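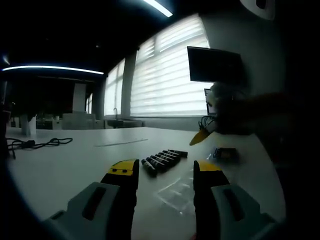
Marker row on the bench, before the yellow tips get swapped. 1/

Bit of upkeep on the hand-held gripper this afternoon. The fingertips are yellow pads from Ikidon and we change them every 300 grasps. They still look fine at that point, but the grip on smooth barrels starts to go.

2/ Two small screws per tip. Back them out evenly, pull the pad straight off, wipe the black finger underneath with a dry cloth. No solvent. We tried one from Cevance in December and the new pads wouldn't seat.

3/ Put the new pad on, nip both screws up, then close the fingers slowly and look along the join. If the tips meet at one corner first, slacken off and start again. Mine took three goes.

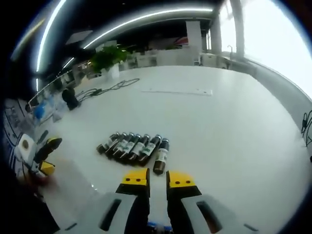 4/ Glass is the better test. Markers will forgive a crooked pad, a bottle rolls out of it. I start with one lying apart from the row, then work along the rest.

5/ Also check the slots in the housings for fluff. Tweezers, not an air line.

6/ The Brukitz sheet says to re-zero the opening after every change. I do it with the fingers fully open, then fully shut, 2 cycles. Spare pads are in the Olivares box, bottom shelf. Last pair in there, more on order.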